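Scuffs and black marks on white wall, also what do you use on plank floors?

Home > Cleaning and Upkeep > Floors and Walls
44 replies, page 1 of 2

tidewrack
We've taken on a small office above a shop, two rooms and a kitchenette. The walls are painted white, the floor is brown wood planks with a lot of dark and reddish boards mixed in. The previous tenants left it in a fair state but the floor has a dull film on it and the wall behind the desks has black rub marks from chair backs.

I've been told three different things so far. My brother says hot water and washing-up liquid. The letting agent says never put water on it. The man in the hardware shop sold me a bottle of Terent floor wash, which says on the back that it's for sealed wood, and I have no idea if mine is sealed.

Total floor is not large. What would you do?

plumbline_pete
Drop of water on a board somewhere out of sight, leave it ten minutes. If it sits there as a bead, it's sealed. If it goes dark underneath, it's bare or the finish has worn through. Do it near the door as well as in a corner, the door is where it goes first.

Magda44
What Pete said. And sweep first. People go straight in with a mop and push the grit round, and that's what scratches it.

tidewrack
Did the water test in two places. Beads up in the corner, beads up by the door but not as well. So mostly sealed?

plumbline_pete
Sealed but worn by the door. Use the Terent at half the strength it says and wring the mop out until it barely drips. Go with the boards, not across.

oldskirting
I'd disagree with using any product at all the first time. You don't know what's already on there. If the film is old polish, then floor wash will turn it sticky and you'll be on your knees with a scraper. Plain warm water on a cloth, one board, and look at the cloth.

Magda44
One board with a cloth is fine as a test but tidewrack has a whole office to do.

oldskirting
It's five minutes. I did a hallway without testing and it took me most of October to get it right.

tidewrack
OK, did one board with a cloth. Cloth came up grey, board looks better, not sticky. Going to do the rest with the Terent, weak.

Another question while I'm here. We keep a green broom standing there at the moment, out on the floor past the desk, and it annoys me every time I walk by. There's also a white outlet low down on that side with a yellow tag on it, and black cables across the floor, so whatever I do with the mop I have to go round those.
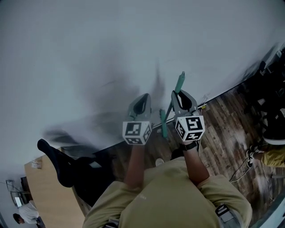
Ingeborg Fuchs
Get the cables off the floor before you wash anything. Unplug what you can, coil it and put it on the desk. A damp mop and an extension lead don't belong in the same corner, and you'll never get a straight run down the boards with leads lying over them. If some of them have to stay plugged in, do that strip by hand with a cloth you've wrung out hard, and keep well away from the outlet.

For the broom, a spring clip on the wall. Livard do one for a couple of pounds. Screw it, don't stick it. The sticky ones come off and take the paint with them.

tidewrack
Thanks. I rent, so would rather not drill. Is there a sticky one that works?

Ingeborg Fuchs
Not on painted wall, in my experience. Put the clip on the inside of the cupboard door in the kitchenette if you've got one.

brackenhall
I've had two Famer sticky hooks up for years on emulsion and they haven't moved. Clean the wall first with a bit of meths and let it dry overnight. I think most people stick them on a dusty wall and then blame the hook.

Ingeborg Fuchs
And when you took them down?

brackenhall
I haven't taken them down.

oldskirting
Well, there you are.

Magda44
Don't stand a broom on its bristles either way. They bend over and stay bent. Head up if it's leaning, or hang it.

tidewrack
Cupboard door it is. On to the wall marks, does anyone have a view on those white melamine sponges?

plumbline_pete
They work but they're a fine abrasive. On matt paint you'll take the mark off and leave a shiny patch that shows when the light comes in sideways. Try an ordinary pencil rubber first for chair marks.

brackenhall
Used melamine on all my walls, no shine.

plumbline_pete
What paint?

brackenhall
Paulík, the wipeable one.

plumbline_pete
That's why. Landlord's white is normally the cheapest matt they can get.

Magda44
Also move the desk and chairs out a hand's width from the wall or you'll be doing it again by spring. And a mat under any chair with castors. Grit gets in the wheels and they grind it into the boards.

tidewrack
Rubber took off most of the marks. Two won't shift, I'll touch them up if the landlord can tell me what the paint is. Half the floor done, the rest tomorrow once I've sorted the cables. Will ask about mats in a new thread.

2,577 views
Page 1 of 2. Next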